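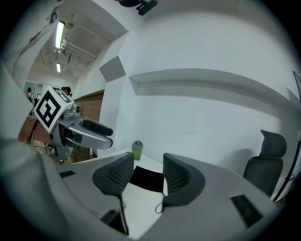
Groundwater Monitoring Technician, Drestness Basin
24 February 2019 | Posted by Hakness Human Resources

Hakness is hiring a field technician for its well monitoring program in the Drestness basin. The post is full time, 40 hours per week, and reports to the field office in Itent.

Duties
Measure static water levels in assigned wells. Download pressure logger records and correct them for barometric change. Purge and sample wells according to the written procedure. Complete chain-of-custody forms and enter readings in the site database within 2 working days.

Requirements
Associate degree in geology, hydrology or a related field, or 5 years of comparable field work. Valid driver's license. Ability to lift 40 pounds and work outdoors in all seasons. Familiarity with low-flow sampling is preferred.

Terms
The contract runs through October and may be renewed. A field allowance of $800 per month is paid in addition to base salary. Travel between sites is by company truck.

Send a resume and a cover letter to the Itent office. Incomplete applications will not be reviewed.

Contact | © 2019 Hakness | Back to top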